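Rutside Traders' Network: progress report to the Hatarico Enterprise Fund
30 March 2018

We're two years into the three you agreed to fund, and this has been the best stretch so far.
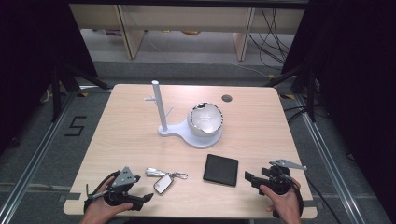 When we last wrote, the network was strong in the town center and thin everywhere else. Most of our members ran shops or cafes within a short walk of the station, and the firms out on the Cruzado industrial park saw us as a retail group. That has changed a lot over the winter. We moved every other breakfast meeting out to the park, started them at 7:15 so people could be back before their first deliveries, and dropped the guest speaker in favor of open introductions. The room has been full each time! A packaging firm and a small bakery who had been neighbors for six years met for the first time over the coffee urn, and the bakery now buys its cake boxes from across the parking lot.

Introductions service

This is the part of the grant we were most nervous about, and the part we now enjoy most. Members tell us what they need or what they sell, and we match them by hand and follow up after two weeks. We tried doing the matching with a spreadsheet and it was hopeless, so we moved to Clustness in the fall. It took longer to set up than we'd planned – old contact details, mostly – but we can now see which introductions went anywhere and which ones stalled. Accounting and web design are oversupplied. Electricians, translators and anyone with spare cold storage are wanted constantly.

Small grants

You gave us $2,000 for first-time exporters and another $2,000 for shared equipment. The export money is all spent, on label translation, customs training and one very useful trip to a trade fair. The equipment money is moving more slowly. Members on the park want a pallet scale they can share, and we're still sorting out where it would live and whose insurance would cover it. We'd like to carry that sum into the next period if you're happy with that.

What hasn't worked

Evening events. We ran two, both with good topics, and hardly anyone came. People with small firms want to go home at the end of the day, and we should have asked them first. The mentoring scheme is also behind. We have plenty of willing mentors and too few people asking for one, so we're going to rename it and offer single one-hour sessions with no sign-up form.

Coming up

The spring showcase is in May, and stands are going quickly – we've already had to ask for the second hall. We'd love to have someone from the Fund there to meet members and hear their stories firsthand. The full spending table and the member survey will follow separately, once the last invoices from the export trip are in.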